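20 November 2025

Got in before Wim today and had the arm powered up by the time he arrived. The plan was to finish comparing the two hands, the Nakiteck one with five fingers and the old Basus two-jaw gripper, and to write down which of them goes on the arm for the January trials. We didn't get to the end of it, but most of it is done.

Started with the Basus since it was still bolted on from last time. Ran the pick list from the floor, 10 tries per item. It is as good as it ever was on anything with two flat sides. Boxes, the battery pack, the short lengths of pipe, all fine. It's poor on cloth. It either takes a great wad of it or closes on nothing, and when it closes on nothing the controller still reports a grip for a moment, so the arm sets off with empty jaws. Jhosep thinks the threshold on the motor current is set too low. I raised it and the false grips mostly went, but then it missed the sponge, which it had been getting before. Put it back to where it was and made a note.

Swapped over late morning. It took far too long. Four bolts, the connector, the wrist camera and then the sleeve, and the sleeve is the worst of them. If you put it on after the camera it rides up and covers half the view, and if you put it on before, you can't get the key to the lower bolt. Frida did it in the end by rolling it back like a sock. We should ask Rolby whether they can sew one with an opening down the side.

Calibration with the hand open went through on the second go. The first time the little finger stopped short of straight and the software refused it, quite rightly. Ran it again without touching anything and it passed, which I don't much like. I wrote down the serial number of the finger motor in case it comes back. 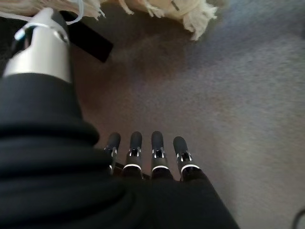
After that I spent a good hour on the approach angle. With the Basus we come straight down, and I had been doing the same with the Nakiteck out of habit, but the fingers are long and the tips touch the carpet before the palm is anywhere near. Coming in low and level works better. The fingertips slide along the pile and get under the edge of things. The trouble is that the wrist then runs very close to the floor and the sleeve drags, and at slow speeds you can see the drag in the force readings. Skarphéðinn wants to subtract it in software. I'd sooner shorten the sleeve.

The camera is the other thing. From the wrist you get the back of the hand and plenty of sleeve, and once the fingers close it is hard to tell what they have hold of. Wim tried the wider lens and went back to the usual one after lunch, as the wide one bent the edges so much that the distance estimates were out. I suggested moving the bracket outwards by 11 mm. He'll print one tonight if the printer behaves.

Scores so far: the Nakiteck is ahead on cloth and on anything round, the Basus ahead on boxes and a long way ahead on time per pick. I haven't worked out the averages. The log for the day stands at 769 lines and I only checked the first part of it against my own notes. There were 2 places where they disagreed, both my handwriting.

Ermanno rang in the afternoon to ask which hand we were going with. I told him I didn't know yet. He said the Bach people need the mounting drawings before they can cut the plate, so the decision can't drift on for ever. Fair enough. My own feeling is the Nakiteck, if the little finger behaves, and keep the Basus on the shelf with its plate ready – but I said nothing about that on the phone.

Left the hand on the arm overnight, fingers open, motors off. Frida has the room in the morning and says she doesn't mind working round it.

To do: fit Wim's bracket, repeat the cloth picks from the low approach, run calibration five times in a row and see how often the finger fails. Buy a longer hex key. Ring Rolby about the sleeve.

Home late, soup, bed.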